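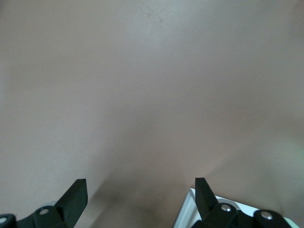

Small marks on matte surfaces

Matte tables, benchtops and cupboard doors have become very common, and most of the questions that come in through this page are about marks on them. Gloss hides a smear until the light catches it. Matte shows grease as a dark patch at any hour of the day, and it does badly with the products people have under the sink. These notes cover the plain beige, grey and taupe finishes, whether painted, laminated or powder-coated. Stone and oiled timber are on their own pages.

Find out what you have

Look in the paperwork first, if you still have it. Otherwise check underneath the table or on the inside of a door, where there is often an unfinished edge. Laminate will show a thin layer over board. Paint will show a soft line where the brush or roller stopped. Powder coating is on metal and a fridge magnet will usually tell you, although it won't stick to aluminium.

If you can't work it out, treat it as paint. Paint is the least forgiving and anything safe for paint will be safe for the others.

Look at it from the side

Switch off the overhead light and put a torch flat on the surface so the beam runs along it. A speck that sits on top will throw a tiny shadow. A stain won't. A chip shows as a dip with a bright rim on the far side. I do this on our kitchen table before I wipe anything, and half the time the grey dot I was about to scrub turns out to be a dried splash that lifts with a fingernail.

Plenty of what looks like a dirty patch on a pale matte top is shadow, too. Move the lamp and check again before you get the bucket out.

The everyday wipe

You need:
Two microfibre cloths, one damp and one dry
Warm water
Dishwashing liquid, plain, no added lotion

Put a few drops of dishwashing liquid in a litre of water. Wring the cloth until it stops dripping. Wipe in long straight passes from one end to the other, turn the cloth, and go over it again with clean water. Dry it straight away with the second cloth. Most of the cloudy streaks people write in about are detergent that was never rinsed off.

Don't use circles. On a dark matte top they leave a pattern you'll see every morning, and on beige they show up in low sun.

Single specks

Lay a damp cloth over the spot and leave it for five minutes. Lift it and push gently with a plastic card held nearly flat. An old library card is ideal. Bank cards are a bit stiff and the raised numbers catch.

If the speck has softened but not moved, do it again. Three or four rounds will shift dried food, flour paste, most jam and fly spots. Tomato may leave a faint colour behind, and that generally fades over a week or so of normal wiping.

Paint flecks from a wall job are slower. Water-based paint will come up with warm soapy water and patience if it's recent. For older flecks, try a drop of methylated spirits on a cotton bud, but test it first somewhere out of sight and keep the window open. On a painted surface, leave the metho in the cupboard. It will take your finish with it.

Grease and hand marks

These collect along the front edge of a table and beside cupboard handles. Use the same dishwashing mix a little stronger and let it sit for a minute before wiping. Friederike Heitmann wrote to say she uses a paste of bicarb and water on her Wendt doors. I'd be careful with that. Bicarb is a mild abrasive and on a matte finish it can rub up a shiny patch, particularly if you do the same spot every Thursday.

Shiny patches can't be cleaned off. The surface has been polished and the flatness is gone from that area. On a painted top you can sand lightly and recoat. On laminate you live with it or put the fruit bowl there.

Pen and marker

Ballpoint: a white eraser first, light pressure, brush the crumbs away. Then the damp cloth.

Washable texta: water, and plenty of blotting.

Permanent marker: metho on a cotton bud, laminate and powder coat only. Work from the outside of the mark inwards so that you don't spread the colour. Change the bud as soon as it looks dirty.

Things to keep off matte finishes

Cream cleansers
Melamine sponges (fine for a wall scuff, too harsh here)
Furniture polish and anything with silicone or wax in it
Bleach sprays left to dry
The green side of the sponge

Polish is the one people argue about. It looks good for a day, then it goes patchy, and getting it off takes several washes.

Touching up a chip

For a painted top, keep a small jar of the original colour with the name written on the lid. I use a 200 ml jam jar, filled close to the top so the paint doesn't skin over. Ours is labelled Dirnirano 263 and it has outlasted the tin by years. Stir it well. Matte paint settles, and if you dab from the top of an unstirred jar the repair will dry glossier than the rest.

Clean the chip, let it dry overnight, then apply the paint with the end of a toothpick. Fill from the bottom and stop just short of level. Leave it for up to 2 days before you decide whether it needs a second dab — the colour will look wrong until then. Beige and taupe nearly always go on lighter than they dry.

For laminate, use a filler stick in the closest colour and choose darker over lighter if you're stuck between two. Press it in, scrape level with the plastic card and wipe away the excess before it sets.

Next page: hard water rings on taps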